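About Tirnus

Tirnus looks after team clothing for clubs and schools in and near Trokthorpe. We fold it, sort it and send it back in the order it will be handed out. That is the whole business, and we have been told more than once that it doesn't sound like one.

We had doubts too. The trade is full of promises about kit that "lasts for life," and we don't believe them. We have never seen a fold that stops a jersey from creasing. What a decent fold can do is keep the collar from being crushed under the rest of the pile and let the thing go into a bag without a fight. We start lengthwise and work on a padded surface, and we go slowly around the trim. 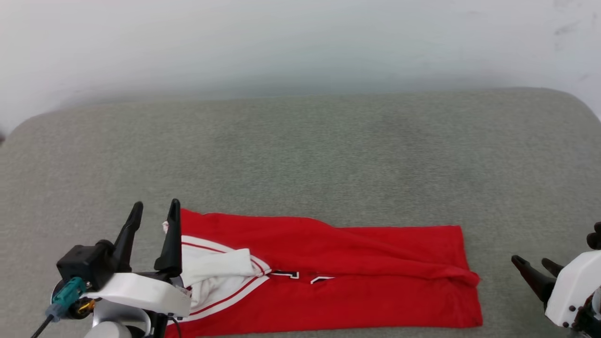

Nakidberg wrote to us after their first season to say that their players pull everything out of the bag in nine seconds anyway, so why pay for neatness? They would sooner have the sizes in the right order and skip the rest.

Fair enough, and they now get sizes in order. They also still get folding, at the lower of our two rates, which they haven't complained about yet. 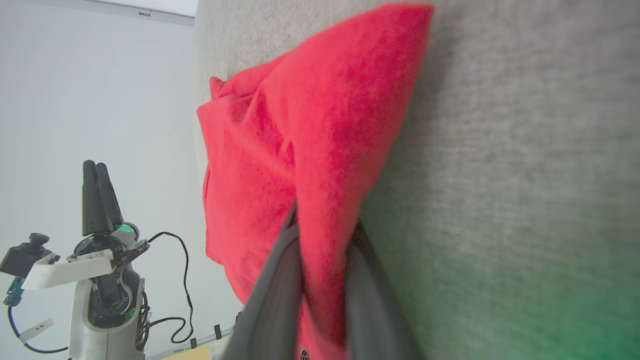
Our prices are on a separate page and we don't do introductory offers. Last year we handled 1,773 pieces, well short of the 4,000 a consultant once said we needed to be taken seriously. Most were jerseys, but we take the small stuff too, and a soft red cloth gathers into a bunch the moment it's lifted by the middle, so we charge for cloths by the piece and not by weight. Tamuno, our sorting list, is a spreadsheet. We were advised to call it a platform.

Minimum order is 10 pieces. We don't do repairs, printing or stain removal, and we close for the second half of December.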